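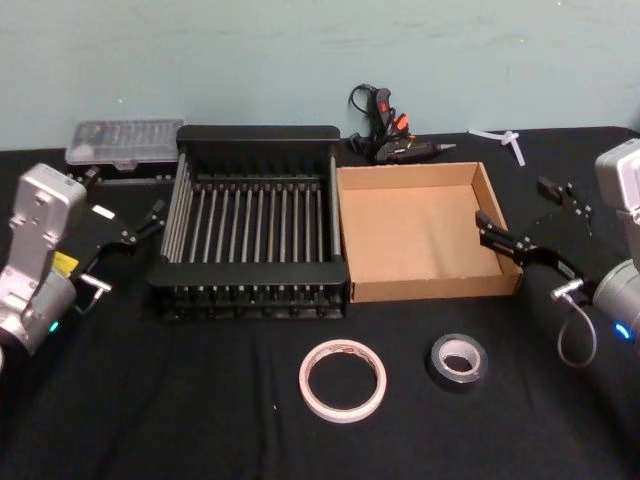
Dish rack on the covered table, with an arm at either side.

Screen Representation Study: Interim Report to the Filterham Fund
17 September 2020

This report covers the second stage of the study, which codes speaking roles in scripted television by gender, race, age and type of storyline. The first stage ended in January with delivery of the codebook.

Coding status. The sample holds 486 episodes. Of these, 195 have been coded in full and checked by a second reader. Episodes of the prison drama Nolto were moved ahead in the schedule at the Fund's request and are complete.

Codebook changes. The category "romantic storyline" was too broad. It grouped a lead character's marriage with a single date mentioned in dialogue. It is now split into 2 codes, one for relationships shown on screen and one for those only referred to. Episodes coded under the old rule have been recoded. 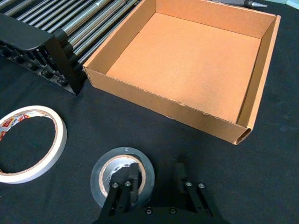
Age remains the least reliable field. Coders agree on whether a woman is a lead or a supporting character, but differ on whether she is meant to be in her late thirties or her forties. Where the script gives no age, the field is now left blank and the actor's age is not used in its place.

Access. Lellis has supplied shooting scripts for 11 episodes that were missing from the archive. The agreement with Tôn for its family drama is still unsigned. Coding of that series cannot start without it.

Budget. Spending is within the approved amount. Transcription costs ran over and were covered from the travel line.

Next period. Remaining episodes will be coded in order of broadcast. Draft tables on lead roles for women of color will be sent to the Fund with the next report, along with agreement scores for each field.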